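Zandadden Cleaning Cloth, Light Blue

Item no. 3502
Sold by Jedia Household and Workshop Supply
In stock, ships in two business days

The Zandadden is a general-purpose cleaning cloth with a soft, slightly fuzzy face on both sides. It is made for dusting, wiping down counters and tables, polishing glass and drying dishes. You can use it dry or damp. It comes in one color, a light blue with a faint speckle in the weave.

The cloth is a polyester and polyamide blend with a weight of 220 grams per square meter. That puts it in the middle of our range. It is thicker than the Vongate glass cloth, which is thin and flat and meant for windows only, and thinner than our drying towels. Most customers buy it as an everyday cloth and keep a stack in a drawer or on a shelf near the sink.

The edges are overlocked in matching thread. There is no sewn-in label. A paper band around each pack carries the washing instructions, so keep it or print this page if other people do your laundry.

The cloth is soft enough to bunch up in one hand and will hold a fold while you work. For dusting, fold it in half and then in half again. When one face is dirty, turn to a clean one. For wet work, leave it open or gather it loosely, and wring it out before you start on glass or polished metal.

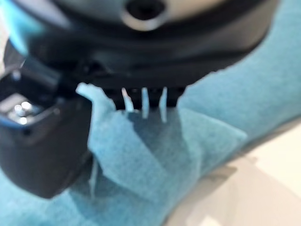
Washing and care

Wash before first use. A new cloth may shed a little lint, and the blue can bleed slightly in the first wash, so keep it away from whites.

Machine wash warm with a small amount of liquid detergent. Do not use bleach or fabric softener. Softener coats the fibers and the cloth will smear instead of picking up water. Wash apart from cotton towels, which leave lint on it.

Tumble dry low or hang to dry. Do not iron.

Cloths used with floor wax, oil or furniture polish should be kept separate and not put back in with the kitchen set.

Pack sizes

Single cloth
Pack of five, paper band
Pack of 20, paper band
Carton of 1,000, loose packed, for hotels, schools and cleaning contractors

Cartons are shipped on a pallet and need a delivery address with ground-floor access. Please allow an extra week for orders of more than one carton.

Related items

Vongate glass cloth, white
Kubíček wall rack for cloths and towels, three bars
Kubíček drying towel, gray

Questions about this item

The earlier version of this cloth had a hanging loop at one corner. The loop was dropped in June when the edge stitching changed. Remaining packs with the loop are listed under clearance while they last.

Unwashed cloths in their original band can be returned within 30 days. Opened cartons cannot be returned.

Page last updated 2019-10-01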